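Skovmont Robotics Club: Students Wanted for the Fall Bin Picking Team

Our arm can pick things out of a bin. It can't yet pick the thing you asked for as often as we'd like, and the Brellport Open is in October. We need 2 more students to help close the gap.

Practice runs go like this. You tip a mix of household stuff and toys into the bin, start the program, and write down what the gripper does. Then you do it again. Last semester's team logged 400 picks and still speaks to one another, mostly.

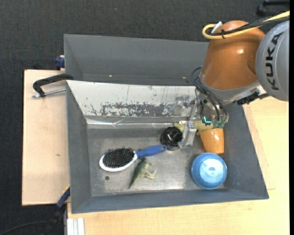

You don't need to know how to code. Obi, our planning software, was written by students who said the same thing in their first week, and parts of it still read that way. We'd like people who can keep a tidy log, show up on time, and hear "one more run" without sighing out loud.

Time: about 11 hours a week, more before the competition.
Pay: none. Course credit is available, and there is pizza of uneven quality.
Place: Room 113, Jokora Hall.
Open to: any enrolled student, any major. Safety training comes first and can't be skipped, even if your uncle owns a machine shop.

To apply, send a paragraph about something you tried to fix and how badly it went to Wendell Thibodeaux, team adviser, by Sunday, May 21, 2023. Resumes are welcome but will be read second.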